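Open Studios at the Norkdale Works
Mon 21 February

The Norkdale Works opens its doors twice a year, in winter and again in April. The winter one is smaller and, if you want to talk to the painters, better. I took the morning train and walked from the station, a flat 12 minutes past the bus depot and a row of tire shops. There is a sign on the gate but not on the building itself, so look for the green loading doors on the canal side.

The building was a thread mill until the 1970s. The ground floor is let to a framer and a printer, and the studios take up the two floors above. The stairs are steep and the freight elevator is not for visitors, though staff will run it on request. Entry is free. A floor plan costs a dollar, and I would buy one, as the studio numbers don't run in order.

I started on the top floor because the light there goes first. The north side has the original windows, and the rooms along it are the ones the painters wait years for. Most of the work up there was abstract and most of it was large. One painter had hung a set of four canvases she began after a month on the coast at Sulby. She said she made no sketches while she was there and took no photographs. The paintings came five months later, out of what she could still remember, and the gray in them belongs more to the walk back in the evening than to the water. Two were finished. The other two she was still unsure about, and she had turned one of those upside down that week to see if it held.

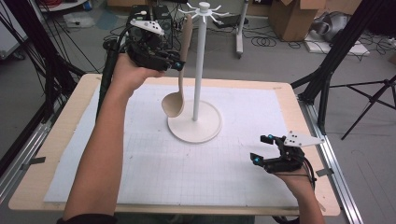 The next room belonged to a man who works only on paper, in ink and house paint. He had 103 sheets pinned edge to edge from floor to ceiling, one wall only, all made since last spring. They are not for sale singly. He wants them to go as a group or not at all, and he had a price of 4,000 dollars written in pencil by the door. I liked the lower rows best, where the marks get drier and there is more bare paper.

The second floor is more mixed. There are two textile studios, a bookbinder, and a shared room where recent graduates rent wall space by the month. The standard in the shared room was uneven. I went back to it once, for a small oil of a hedge at night, mostly brown and dark green with a strip of orange along the top. It had no label and I could not find the person who made it.

At the end of the corridor is the Montoya Room, which the Works uses for group shows. The current one is called Dalia, after a ship that used to bring cotton up the canal. It has work by seven of the tenants, and the link to the ship is loose in most cases. The hang is good, with plenty of space between things. The lighting is less good — two of the spots were aimed at the floor, and a long blue painting on the end wall had a glare across its left half from wherever I stood.

There was a talk at two o'clock on color and memory. I stayed for half of it. The room was full and the sound was poor at the back, but the part about how a painter picks a color from a place and then can't match it when she goes back was worth the stairs.

Coffee is sold on the ground floor next to the framer. Cash only. The soup had run out by one.

Some practical points for April. The Works is open from ten to five, and the top floor closes half an hour early. Bags larger than a backpack have to be left at the desk. Several tenants who were away this time should be back, including the two sculptors who share the old boiler house across the yard, and that building was locked on this visit. Parking on the canal side is for tenants, but the depot lot is open to anyone on weekends.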